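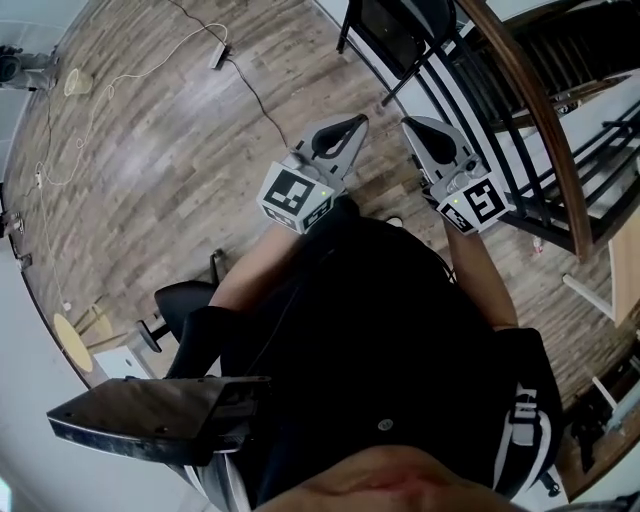
Plank floor, mixed grays and tans, lighter where it catches the light.

**Laten Street rental, walk-through, August 27, 1999**
Inspector: J. Kalinowski

- [x] Smoke alarm, hall. Loud. The dog next door agrees.
- [x] Smoke alarm, bedroom. Works, once given a battery.
- [ ] Stair rail. Moves when leaned on. So will the tenant.
- [x] Water heater relief valve. OK.
- [ ] Kitchen outlet left of sink. No GFCI. Second year I have written this.
- [x] Floors. No lifted boards, no trip edges.
- [ ] Back door deadbolt. Keyed on both sides, key "somewhere." Replace with thumb turn.
- [ ] Extinguisher. Gauge in the red, tag expired last October. Currently a doorstop, and a good one.
- [x] Window latches, 10 checked.

Electric meter reads 1,332. Ms. Wysocka quoted $270 for the rail and wants it in writing that this is a lot. It is now in writing.

Recheck rail and deadbolt before keys go to A. Govindasamy.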